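Pruvwood Hand-Held Gripper Pair – shared workshop build, Arnville
Equipment page, last edited December 2022
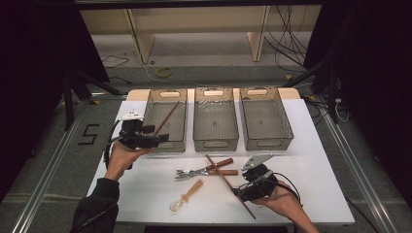 What it is

Two black grippers, one for each hand, with cables running back to the recording box. You hold them, you pick things up with them, and the software is supposed to turn that into something a robot arm can repeat. We built the pair in the Arnville workshop from the Pruvwood plans, with a few changes where the plans were wrong.

The Pruvwood page promises "natural two-handed manipulation in minutes." Allow an evening. The grippers are bulky, your wrist ends up lower than you expect, and the first session is mostly dropping things.

What it picks up

Our sorting bench is a white board with three gray see-through baskets along the far side and kitchen utensils in front. The utensils were chosen to be annoying. A long wooden chopstick gives the jaws very little to close on, and it swings once you have it. Metal tongs with wooden handles are easier if you go for the handles. The small spoon with the clear scoop is the one I would keep out of any demo – the depth software we tried, Rurkden 2, loses the clear part against the white board more often than it finds it.

I have yet to see a recording from this bench played back well enough to trust it near anything breakable. Members who want to prove me wrong are welcome to book time.

Before you start

Clear the floor on both sides of the bench. Cables are the main thing that goes wrong here.
Check that each cable has slack with your arms fully stretched toward the baskets.
Wear close sleeves. Loose cuffs get into the left handle.
Run the Pons calibration routine after any bump to the bench. It says it remembers the last setting. Run it again anyway.

Limits

Sessions are capped at 6 minutes, which is also when most people's forearms give up. Storage on the recording box fills at 2000 clips and it does not warn you. Older clips stop opening if you rename the folder, so leave the names alone.

The jaw pads were replaced in October with a softer set. Grip on wood is better. Grip on metal is the same as before, whatever the packet said.

Booking

Members only, one pair, bench included. Quote item 2323 on the booking sheet. Baskets and utensils stay with the bench, and the spoon is not for coffee.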